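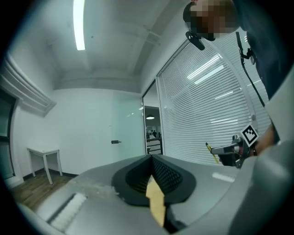 4. Setting up a competition

This section covers stroke play and Stableford events run from the Dembridge scoring desk. For match play brackets, go to Section 5. You need an Organizer or Administrator login.

4.1 Before you start

Check that the course card is loaded under Courses > Cards. Each set of tees needs its own par, stroke index, course rating and slope rating. A card with any of these fields blank shows in gray and can't be assigned to an event.

Player handicaps must be current. The desk imports them at 6:00 each morning. To force an import, open Players and select Refresh.

4.2 Create the event

1. Select Events > New.
2. Enter a name of up to 30 characters. Longer names are cut short on printed scorecards.
3. Choose the format: Stroke (gross), Stroke (net) or Stableford.
4. Choose the course and the tees. For a mixed-tee event, select Add tees and repeat.
5. Set the handicap allowance as a percentage. The default is 100.
6. Select Save as draft.

Note: The format can be changed while the event is a draft. Once the first score has been posted, the field is locked.

4.3 Add the field

1. Open the draft event and select the Field tab.
2. Select Add players. Type a name or member number, or import a list saved as a CSV file.
3. Assign each player to a division. Players with no division appear in the overall results only.
4. Resolve any entries marked with a red flag. A flag means the player has no active handicap or is entered twice.

The desk accepts a maximum of 80 players on one starting tee. Larger fields need a two-tee or shotgun start.

Example of a division list:
Division A — Lashari, Razia; Rana, Sohail
Division B — Jafri, Ghazala; Rizvi, Danish

4.4 Build the draw

1. Select Draw > Generate.
2. Set the group size, the first tee time and the interval between groups.
3. Choose the order: random, by handicap (low first) or by handicap (high first).
4. Select Preview. Drag a name to move a player between groups.
5. Select Publish draw.

Caution: Generating the draw a second time discards all manual moves. Export the current draw first if you may want it back.

4.5 Connect the scoring tablets

1. Turn on each tablet and join it to the clubhouse network.
2. On the tablet, open Settings > Desk and enter the address of the scoring desk. Leave the port at 1499 unless your installer has changed it.
3. Enter the event code from the top of the Draw page.
4. Wait for the green bar. Pairing takes about a minute.

Tablets store scores on the device when they lose signal and send them when the connection returns. Do not sign out of a tablet while the bar is amber — unsent scores are erased at sign-out.

4.6 Open scoring

1. Select Event > Go live.
2. Post a test score from one tablet and check that it reaches the leaderboard.
3. Delete the test score from the Audit tab.

If the test score does not arrive, see Section 9.2, Tablet connection faults.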